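Workshop and Break Kitchen Tips for Small Contractors

Office of Business Participation, City of Flindness
Updated 07/08/2022

The Office of Business Participation issues these tips to small firms certified to work on public building projects. They draw on site visits and on questions received at the Nernari Street counter. They do not replace the terms of any contract or the instructions of a site superintendent.

Setting Up the Shop

Keep a clear path at least 40 inches wide from the main door to the workbench and to the electrical panel. Materials for a job should be stored together and marked with the contract number, including leftover stock that may be credited back to the owner. Firms that share a shop with another subcontractor should mark shelves by company name. Inspectors have on several occasions been unable to tell whose material was on hand when a payment request was under review.

Hang the tools used daily at shoulder height. Heavy items, such as core drills and boxes of anchors, belong on the bottom shelf. Extension cords should be coiled loosely and hung on a wide peg. A cord with a cut jacket is to be taken out of service the same day and may not be repaired with tape.

Adhesives and Finishes

Write the date of opening on every can and tube. Wipe the rim of a paint can before the lid goes back on, and tap the lid down with a rubber mallet over a scrap of wood. Most water-based products are ruined by freezing, and unheated trailers should be emptied of them before January.

Oily rags must be laid flat outdoors to dry or placed in a covered metal can filled with water. They may not be left in a pile or put in the ordinary trash.

The Break Kitchen

Many certified firms keep a small kitchen for their crews. Food should be prepared on a surface that is never used for parts, tools or paperwork. Place a damp cloth under a cutting board to keep it from sliding. Wash the board in hot soapy water after each use and stand it on edge to dry. Wooden boards should not be soaked.

Stone counters should be wiped promptly after contact with lemon juice or vinegar. Use mild dish soap and a soft cloth. Whole sweet potatoes keep best in a cool, dark cabinet, outside the refrigerator.

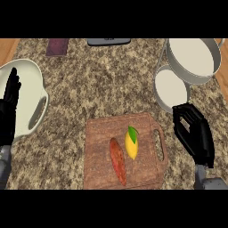 Keeping Records Near the Work

A clipboard by the shop door remains the most dependable way to collect daily hours. Each sheet should show the worker's full name, trade, project and hours, and should be signed before the worker leaves. Sheets are to be moved to the office file at the end of each week and kept apart from supplier invoices.

Abdella Tile and Stone, a certified firm with 8 employees, uses a separate colored folder for each public contract. "We used to spend a full day looking for delivery slips before every payment request," said Kedir Degefa, the firm's owner. "Now the slip goes in the folder when the truck is unloaded."

Further Help

Printed copies of Shop Tip Sheet 63 are available at the Nernari Street counter. Requests for a shop visit may be addressed to Yeshi Tilahun, Outreach Coordinator. Visits last two hours and are offered without charge to certified firms and to firms whose applications are pending.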